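Rissanen Introduces the Drellelwood, a Hallway Bench That Accepts How People Live

DOTADBERG, 23 Jan 2024 — Furniture maker Rissanen today announced the Drellelwood, an entryway bench for households that own a coat closet and have never once used it.

The bench has 12 cubbies, a lift-up seat and a shallow tray for keys, coins and the mail you plan to open later. It is 380 pounds' worth of patience in rating terms, meaning two grown adults can sit down and argue over whose boots those are. 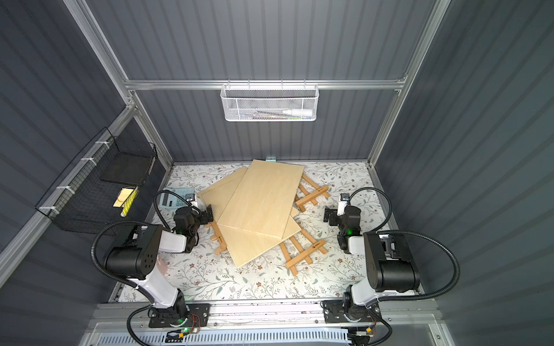 Two robot arms above a floral-patterned tabletop.

Rissanen's last hallway piece, the Sudusero, came with 261 separate parts and a booklet that customers described in letters we have kept. The Drellelwood arrives in 2 boxes, with the legs already attached. An hour should do it — a little longer if you are doing it with a spouse.

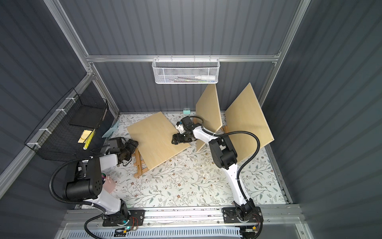

Finishes are oat, slate and a green that our design team argued over for most of last year. The seat cushion is sold separately, as seat cushions always are. Its cover zips off for washing.

The Drellelwood goes on sale in April at the Dotadberg showroom and through stores that already carry the Sudusero. Owners of the older bench may trade it in, assembled or otherwise.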